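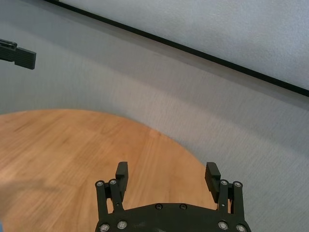

*Gripper, wide open.*

# Finds processing: wash everything first, or sort dirty?

**gloria_guerreiro** · 10 August 2023

Okay, I need opinions before I lose my mind. We're two weeks out from the dig at Getthorpe and I've got 148 bags of finds waiting, mostly pottery, with some animal bone and a fair bit of slag. Sneha Khurana, our site director, wants everything washed and dried before anybody sorts a single sherd. I learned it the other way: quick sort by material while it's still dirty, pull the fragile stuff, then wash. Who's right?

**trowel_and_error**

Wash first. You can't tell a rim from a lump of clay when it's caked in mud, and your "quick sort" will get done twice. Ask me how I know!

**bautista_h**

Hard disagree. On my first project in Chile somebody washed a whole tray before looking and there was painted plaster in it. *Was.* Sort dirty, every time, even if it's only "robust" and "leave it alone."

**trowel_and_error**

Sure, but that's a supervision problem. Plaster should've been pulled in the trench and bagged separately.

**bautista_h**

Should've, yes. How many trenches have you worked in where everything that should've been pulled was pulled?

**afonso_t**

Sorting comes down to how much flat space you have, in my experience. I do a first pass by fabric only, coarse in one pile and fine in another, and I don't touch form or decoration until later. If I'm teaching new people I start them on color alone, and it can be as simple as the table in that photo, two pale blue cubes and a pink one — you'd put the blues together without thinking, and that's all a first pass needs to be. Then you argue about the pinkish sherds for the rest of the afternoon, because half of them are just the same pot fired unevenly.

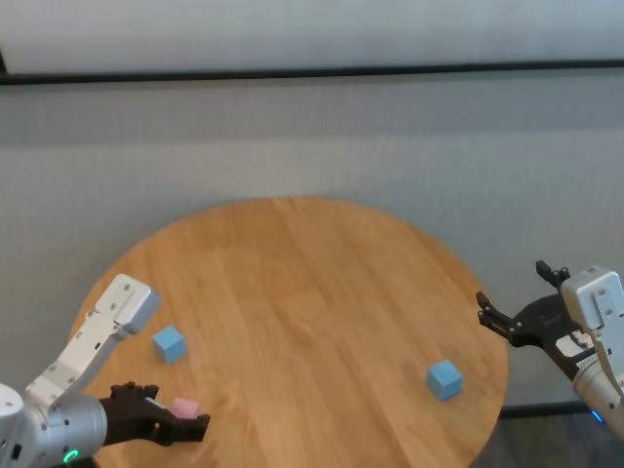
**gloria_guerreiro**

Space is the real headache, Afonso. We've got one room and the drying racks eat most of it, so anything I lay out in the morning has to be back in its tray by evening. A round table is a pain for this too, even a nice big planked one like that, because my trays are rectangular and you waste all the edges. I'd take two ugly trestles over it any day (and if anyone near Zustberg has a pair they don't want, message me!).

**salvador_az**

Can I ask what the slag is like? If it's bloomery slag, please don't wash it at all. Dry brush, weigh, bag. We soaked ours at Endance and the rusty bits just crumbled, and I spent most of February writing labels for orange dust.

**gloria_guerreiro**

Ooh, good point. I hadn't separated it in my head. One context has 17 bags of the stuff and I think at least a couple have iron objects mixed in with it.

**salvador_az**

Then those 17 go nowhere near a bucket. Get them to whoever does your X-rays.

**trowel_and_error**

Fine, I'll give you the slag. And the plaster. I'm still washing pottery before I sort it.

**rana_fieldnotes**

Coming at this from the archive end: I don't care which order you do it in as long as the context number stays with the tray. We once took in 800 sherds with no labels because they'd come off in the wash water. Write it on two tags, one in the tray and one on it.

**gloria_guerreiro**

Two tags, got it. I talked to Sneha at lunch and we've settled on a dirty check for plaster, metal and slag, then wash the rest, then a proper sort. She says that's what she meant all along. I have the email and it is not what she meant all along, but I'll take it!

**bautista_h**

What are you doing with the bone? Soft brushes only, I hope.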